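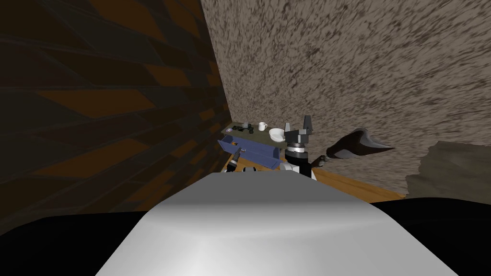
Anwara Weerakoon
Technical Editor, Surfaces and Finishes

Grout color is usually chosen last, from a strip of plastic chips held against one tile under shop lighting. Most complaints that reach our help desk at Sotamstead in March concern a joint that dried lighter than the chip. The product is seldom at fault.

Cement grout gets its final shade from the pigment, the mixing water and the rate of drying. Of these, the installer controls the last two. Excess water carries soluble salts to the surface as it evaporates and leaves a pale film on the joint. Measure the water for every batch, including the small one mixed at the end of the day, and let the mix stand for six minutes before stirring it again. Do not add water to a bucket that has begun to stiffen.
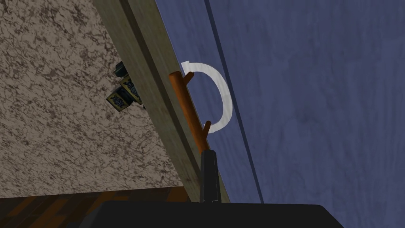
Speckled and wood-grain surfaces on either side of a light wooden beam.

Cleanup is the other common source of uneven color. A wet sponge passed over a fresh joint does the same damage as a wet mix. Wring it hard, wipe diagonally, and turn to a clean face after each pass. Rafsan Biswas ran test panels for us at the Voston workshop last winter with one bag of charcoal grout and two sponges, one wrung and one dripping. After 11 days the panels looked like two different products — the dripping side had gone a flat, chalky gray.
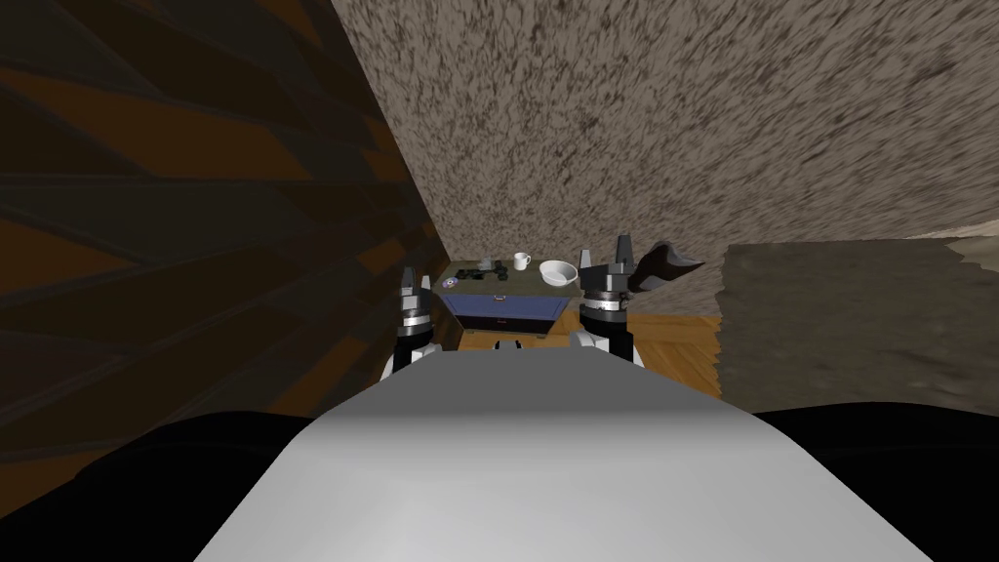

Temperature matters less than airflow. A fan aimed at the floor will dry the joints nearest to it first, and the difference stays visible after curing. Keep heating vents closed for the first day and hold the room at about 45 percent humidity if you have the means to do so.

Where a joint has already dried pale, try a diluted sulfamic acid cleaner on a hidden section before ordering colorant. Never use it on marble or limestone. Questions on epoxy grouts should go to Carleen Mahuika, who is preparing the item for the next issue.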